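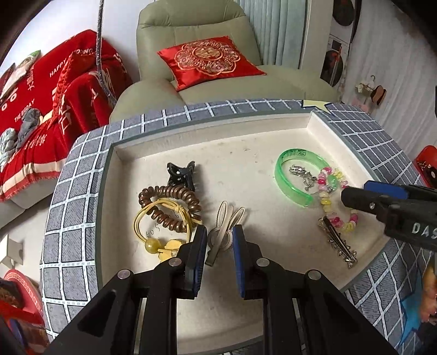
The open day at our Dillell site was planned as a friendly afternoon for neighbors and families, and we had not expected it to shape our thinking about small-object handling as much as it did. Until then, most of the people who had used the hand-held grippers in the Oltell project were members of our own group, and we had all grown rather set in our ways. Visitors had no such habits. They were shown how to open and close the fingers, given 5 minutes to practice, and then invited to sort a tray of hair accessories and jewelry in whatever order they liked. We had chosen these things because everyone knows how to handle them with bare hands, and yet each one asks something different of a gripper. A bunny-ear hair clip that stands up from the tray, for instance, can be taken between two parallel fingers from above, with the blue pads coming in on both sides, while a coiled hair tie with a second tie overlapping it leaves a person wondering where one item ends and the other begins. A long barrette lying low under a bracelet is a different problem again, and it was a favorite topic of conversation among the people waiting their turn.

We were glad of the homely setting, with its armchair and its red cushion behind the tray, and we think it mattered to the results. People who might have been shy in a laboratory chatted as they worked and were quick to tell us what felt wrong. In all, 105 people came through during the afternoon, and 70 of them tried the grippers for themselves. Their recordings were added to the 2,000 already collected for Oltell, but we have kept them in a separate group, as the instructions were looser than in our regular sessions and we did not want to mix the two kinds of practice by accident.

The part of the demonstration that held visitors longest was the tangle. Beads are kind to the eye and unkind to the fingertip — a string of them can be lifted easily enough, but it tends to bring its neighbors along. Many visitors first tried to pick up the whole pile, and only after a failed attempt or two did they begin to use one gripper to steady the larger object while the other drew the string away. We had described this two-handed approach in the Hurkeo protocol as an advanced technique, to be taught in a second session. Watching people find it on their own, we now feel it belongs much nearer the beginning.
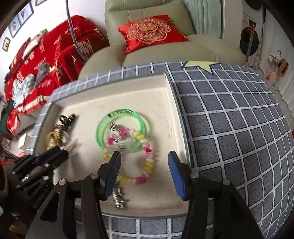

Figure 5. Tray task with two hand-held grippers: a beaded bracelet overlaps the green bangle, and a narrow silver hair clip lies near the close edge of the tray.

Urmila Malhotra, who led the afternoon, also kept a notebook of the remarks visitors made while sorting. Several said they missed being able to feel when a thing had started to slip, and others asked for a narrower fingertip for the charms and chains. We have passed both points on to the Wegener workshop, where the next set of pads is being made, and we return to the question of fingertip width in the following section.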